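3.2 Handling of gathered and folded textiles

The second group of household tasks concerned soft goods that do not keep a shape of their own. The inventory taken at the Groladcombe site listed 312 textile items, of which 111 were classed as small linens: napkins, scarves, cloth bags, dish towels and similar pieces. The remainder consisted of bedding, clothing and curtains, which are treated in Section 3.3. Small linens were examined first, as they are sorted and put away more often than any other class in the inventory and are stored in the widest range of places.

Following the terms proposed by Cárdenas, we distinguish between a flat hold, in which the cloth is taken by an edge or corner and allowed to hang open, and a gathered hold, in which the width of the cloth is drawn together into a narrow bundle. The flat hold is preferred when an item is to be folded or inspected for wear. The gathered hold is common when an item is passed along, tied, or placed in a bag or narrow drawer. It takes up little space, but it hides most of the surface, and trimmings or stitched edges may be the only features left by which one item can be told from another.

Two properties of the material had a clear bearing on the gathered hold. The first was thickness. Thin cloth could be drawn into a bundle with small, close folds, while quilted or lined pieces formed one or two large folds and tended to open again. The second was the presence of more than one fabric in the same item. Where two fabrics of different weight were joined, the heavier part usually set the direction of the folds – an effect noted for table linens in the earlier Skernilis survey and found again in our own material.

When a bundle is held at two points, the length between them is placed under tension and the folds run mostly along that length. Figure 4 shows a two-point hold on a gathered piece in blue-grey and yellow. 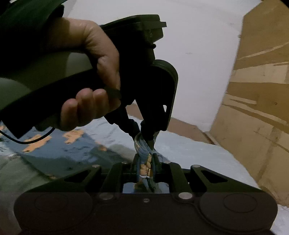
Figure 4. Gathered fabric held at two points, one above the other. A short row of small white, bead-like stitches is visible along the lower edge of the yellow section.

Edge details of this kind were recorded separately from color and pattern. Of the small linens, 90 had some form of visible stitching, trim or border, and the position of that detail was entered on the item sheet together with the fiber content, where a care label gave it. Coders were asked to describe only what could be seen without opening the bundle. Items were then laid flat and described a second time, so that the two records could be compared.

The sheets used for this purpose were adapted from the Estetti household form. Two changes were made. The original entry for "condition" was divided into separate entries for creasing and wear, and a line was added for the place where the item was normally kept. The revised form was in use from March onward. Sheets completed before that date were checked against the items themselves and corrected where necessary – in most cases only the storage entry was missing.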